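How Do You Teach a Gripper to Hold an Egg?

Written by Hanne Lappalainen for the Uretholm young readers' pages

Take a pencil from your desk. Now take a grape. Did you squeeze them the same way? Probably you did not. Your fingers knew that the grape is soft, and they became gentle before you had time to think about it.

A robot does not have this kind of knowing. It has a motor, and the motor closes the fingers until somebody tells it to stop. So the people who build robots must test many kinds of fingers, and see which ones can hold which things.

What is a gripper?

A gripper is the hand of a robot. Some grippers have five fingers like you. Some have only a rubber cup that sucks, like a vacuum cleaner. A very common kind has two fingers which come together, a bit like the tongs for a barbecue.

Two fingers sound like very few. But try it yourself at breakfast! With your thumb and one finger you can lift a spoon, a piece of toast or the lid of the jam. Tying your shoes is harder.

Hard fingers or soft fingers?

My colleague Raili Koskela compares fingertips. She gives each pair a name so that we don't mix them up. The pair called Marus is hard and smooth. The pair called Jiden has a soft pad.

The hard tips are good for a metal bolt, as they don't bend and the bolt stays straight. On a round thing they touch only at a very small spot, and then it can turn or slip away. A soft pad changes its shape a little and touches more of the thing, so you can hold it with less squeezing. But soft pads wear out. Raili writes in her notebook how each pair looks after 400 lifts, and in December she had to change one pair early.

Why eggs?

An egg is a very good test. It is round, it is smooth, and no two eggs have exactly the same size. If you squeeze too little, it falls. If you squeeze too much - well, you need a cloth.

There are two ways to do the test. In the first way, the gripper sits on the end of a robot arm and a computer moves it. In the second way, a person holds the gripper in the hand and carries the egg from one tray to another.

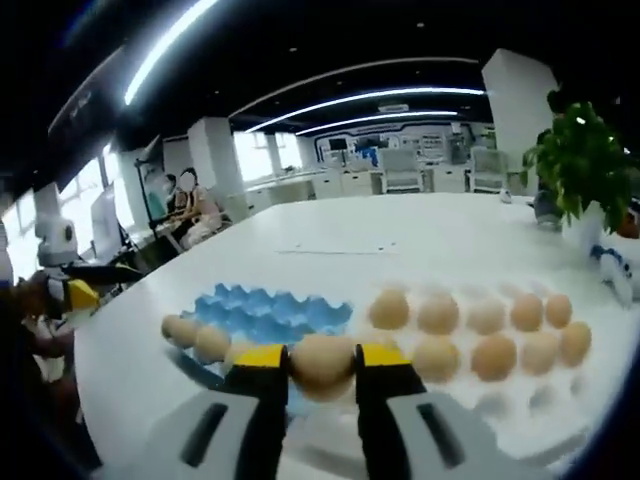
The second way is slower to explain but quicker to start. The person already knows how to be careful, and a camera on the tool can record how the fingers come near the egg, how they close and where they let go. Later a robot can practise from these recordings, as you learn a dance by watching your teacher.

Try it at home

You need kitchen tongs, two sponges, some rubber bands and a hard-boiled egg. Ask an adult to boil it for you. First move the egg from one bowl to another with the tongs only. Then fasten a sponge on each tip with the rubber bands and do it again. Which one felt safer? Try also with a coin, and see if your answer is still the same.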